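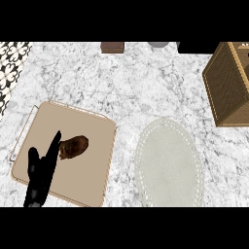

Gripper over the beige tray, marble counter, sim render.

August, 9:40 pm

OK so the phone swap notes, before I forget everything. I've been on the Plallinon for two weeks now and Mawuli Frimpong keeps asking me whether he should get one too or hang on for the Flerell that everyone says is coming in the fall. I keep giving him a different answer depending on how the battery did that day, so let me write it down properly.

Battery first. I've run the same drain test as last time: screen at half brightness, Wi-Fi on, SIM in, the long train video on a loop, everything else closed. Got 480 minutes down to the shutdown warning. My old Majimbun did better than that when it was new (I dug out the notebook page, it's the one with the coffee ring) but it was a fatter phone with a smaller screen, so I'm not going to be too mean. On a normal day with maps and a couple of calls I'm plugging in at dinner. Not thrilled!

Charging is where it wins me back. I put it on the cable at 13 percent while I made breakfast and by the time I'd eaten and found my shoes it had plenty for the whole morning. It does get warm up by the camera though. I tried it with the case off and it still got warm, same spot. Mawuli, if you're reading this, yes I used the charger from the box.

Camera notes, in no order:
Daylight is great, colors a bit punchy on grass
Indoors it smears hair, especially if the person moves at all
The zoom is fine at 2 and turns to oatmeal at 6
Shutter lag when the phone's been in a pocket for a while, then it's fine for the next shots. Look into this again after the update

The update, right. It turned up on Tuesday's list of fixes as "camera stability" and I haven't installed it yet, I want one more evening of low light shots on the old build so I've got something to compare against. DON'T let it auto install overnight. I've switched that off in settings but it had switched itself back on once already, so check before bed.

Reception out at Carenthorpe was the nice surprise. I normally lose calls on the hill past the gas station and this time I talked to my sister all the way down the other side (she'd have preferred otherwise, I was going on about phones). Only one trip so far, so I'm going to do the drive again with the Majimbun on the passenger seat and the same carrier in both.

Things that bug me: the volume button is right where my thumb goes, so I keep muting people. The fingerprint reader hates me after washing up. And the keyboard has moved the comma, why would you move the comma.

So, wait or buy? If Mawuli's phone still holds a charge till the evening I'd say wait, see what the Flerell costs, and maybe the Plallinon drops in price when it lands. But his screen is cracked right across the corner and he's been typing around it for months, so I think he should just get the thing. I'll lend him mine for a weekend first, with my SIM out.

To do:
Low light set, kitchen and back porch, old build
Install update, repeat the set
Second Carenthorpe drive, both phones
Drain test again at full brightness
Find the spare SIM tool, it was in the blue tin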